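The Jorance Standing Desk, Ten Months In

20 December 2024
By Harriet Rosenthal

Search this site Go

Print this page | E-mail this article

I bought the Jorance in February, when my lower back and my dining chair had stopped speaking to each other.
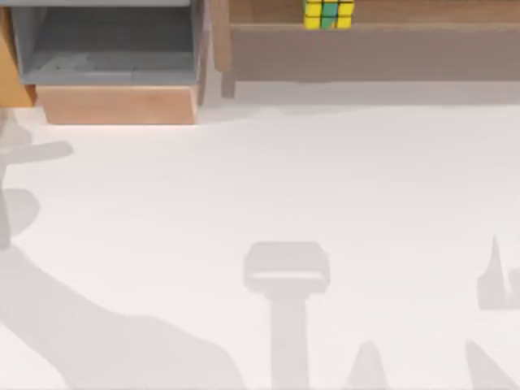
Like most people who buy a standing desk, I had a picture of my future self in mind. She was upright. She drank water. She answered e-mail with one foot resting lightly on something. I have met this woman perhaps twice since delivery, and both times she was waiting for a parcel.

The desk cost me $296, on sale, which puts it well below the Haslow that my brother-in-law won't stop talking about and a little above the Caron, a desk I tried in a showroom and could set swaying with one finger. For that money you get a motorized frame, a top in your choice of three colors, a control box with four memory buttons, and a bag of screws.

Assembly

The booklet says one person can do it. One person can, if that person is willing to lie on the floor with the crossbar on her chest and think about her choices. I got as far as step 8, where the drawing shows a cable going somewhere that my desk did not have a hole, and then I called Munther Tarawneh from across the hall. Munther looked at the drawing, turned the booklet upside down, and had the thing together before his tea got cold. I have not asked him to explain.

Two warnings. The screws for the feet and the screws for the top are nearly the same length, and the longer ones will go right into the top if you let them. And charge your drill first. The hex key that comes in the bag is made of something close to cheese.

Up and down

The motor is quiet enough that I can raise the desk on a call without anyone asking about the noise. It is slow, though. From sitting height to my standing height takes long enough that I have now and then changed my mind on the way up and ridden it back down.

The memory buttons are good. I use two of them. The third is set to a height that suits nobody in my household, and I can't work out how to clear it. The fourth I saved for the cat, who likes to be level with the windowsill.

The safety stop is less good. It's supposed to halt the desk when it meets something in its path. Mine met the arm of my chair in the spring and kept pressing for a good while before giving up and rising an inch, like a man pretending he meant to do that. I turned the sensitivity up after that (hold the down arrow and button one together – page two of the booklet, in very small type). Now it stops for the chair. It also stops for a draft.

Wobble

At sitting height there is none. At standing height, for someone of my size, there's a slight forward-and-back sway if you type hard. I type hard. My monitor nods along as if it agrees with me, and I've come to find this supportive. If you are over six feet tall I would try one before buying, or look at the Haslow, which has thicker legs and a price to match.

The maker says the frame will lift 100 kilos. I have not tested this, and I'm not going to say what I weigh so that you can work out whether I sat on it.

The top

Fine. It wipes clean. Coffee doesn't stain if you catch it the same day, and I can report on turmeric as well, but would prefer not to. One corner has a chip where it met the door frame during a move from one side of the room to the other. The chip is the desk's fault only in the sense that the desk is heavy.

Customer service

I wrote to the shop, Jilar, in April about a buzzing from the left leg. A reply came in two days asking for my order number. I sent it. A second reply came asking for my order number. I sent it again with a photo of the receipt, and a new control box arrived the next week with no note. The buzzing stopped. I'd call that good service with a strange middle.

Does it help?

My back is better. I also started walking to the farther grocery store this year, so the desk may be taking credit for the work of the groceries. I aim for 2000 steps before lunch and the desk contributes none of them, but I do shift about more when I'm standing, and I get up for a glass of water more often than I used to. On a normal day I stand for the first hour, sit for the rest, and stand again at the end to feel I've closed the day properly.

Buy it on sale, and skip the matching footrest. I have one in the closet if anybody wants it.

Print this page | E-mail this article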